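How Do You Test a Robot's Hand?

Pick up a pencil. Now put it down and pick up a grape. You did not have to think very hard about either one. Your fingers changed shape, and you squeezed the grape more softly than the pencil.

A robot has to be built and programmed to do this. The part of a robot that grabs things is called a gripper. At the Rornwood workshop, engineers try out different grippers to find out which ones are good at which jobs.

Two fingers

Many grippers have only two fingers. The fingers move toward each other until they touch the object, and then they press. It works a lot like a pair of kitchen tongs.

Two fingers can do a surprising number of jobs, but the shape of the fingers matters. Wide, flat fingers are good for boxes. Thin fingers can reach into small spaces. Rubber pads help with slippery things, but they wear out and have to be replaced.

Elaheh Ghorbani is an engineer who compares grippers. She likes to test them on real parts from real machines. One of her favorites is the solenoid (say it like this: SO-luh-noyd). A solenoid is a coil of wire with a metal rod, called a plunger, in the middle. When electricity flows through the coil, the plunger moves. Solenoids are used in door locks, washing machines and pinball games.
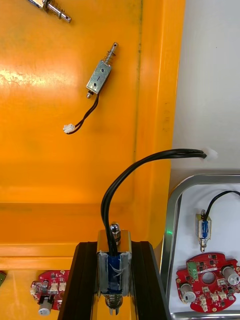
A solenoid is a hard thing for a robot to hold. The plunger slides, so the robot should not grab it there. The spring bends. The best place to hold it is the metal frame around the coil. Then there is the wire, which can swing, drag or catch on something while the robot is moving.

"When a wire gets caught, a person feels the tug and stops," says Ghorbani. "A robot will keep going unless we give it a way to notice."

Sorting the parts

In a sorting test, each kind of part has a place to go. The robot must look at the table, choose a part, pick it up, carry it and let go. Each of these steps can go wrong. The robot may choose a spot that is too close to the edge of a tray and bump its finger. It may pick up two parts at once if their wires are tangled.

To keep the test fair, every gripper gets the same parts. This is the same rule you use in a science experiment at school. If you change the gripper and the parts at the same time, you can't tell which change made the difference.

The Rornwood team compared two grippers, called the Jolari and the Lunness. Each one made 700 tries. A try counted as a success only if the part ended up in the correct tray.

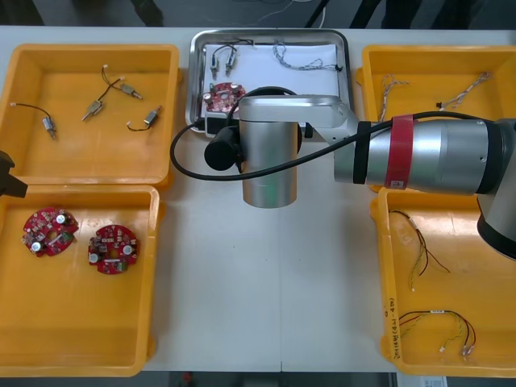
Circuit boards, wires and small metal parts in their trays, with a robot arm reaching across the table.

The Jolari gripper missed 236 times. Most of those misses were with wires. The Lunness gripper has thinner fingertips and did better with wires, but it was slower and sometimes let heavier parts slip.

Which one is better? That depends on the job. If you had to sort nothing but wires, you would choose the Lunness. For heavier parts, you might choose the Jolari.

Eyes near the hand

Grippers need help from cameras. A camera beside or above the table can see all the trays at once. The trouble is that the robot's own arm can get in the way, just as your head can block the view of someone sitting behind you.

A small camera can also be attached close to the gripper. It moves along with the hand and gets a close view of the part. It can't see the whole table, so many robots use both kinds.

Hamidreza Tabrizi works on the cameras. He says shiny plastic can be a problem, because bright reflections may look like the edge of something.

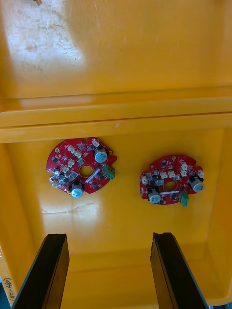
Two round circuit boards in a yellow bin, seen from a camera near the gripper.

Circuit boards are another good test. They are thin and lie flat, so there is not much to grab. A gripper can hold a board by its edges, but it must not squeeze too hard or press on the small parts.

Try it yourself

You will need kitchen tongs, a pair of tweezers, a bowl and 9 small objects, such as a coin, a button, a piece of string and a cotton ball. Put the objects on a table. Move them into the bowl with the tongs and have a friend time you. Then do it again with the tweezers. Write down your times and anything you drop.

Now close one eye and repeat the test. Was it harder to tell how far away things were?

Words to know

Gripper: the part of a robot that holds things.
Solenoid: a coil of wire that moves a metal rod when electricity flows through it.
Circuit board: a flat board that connects electronic parts.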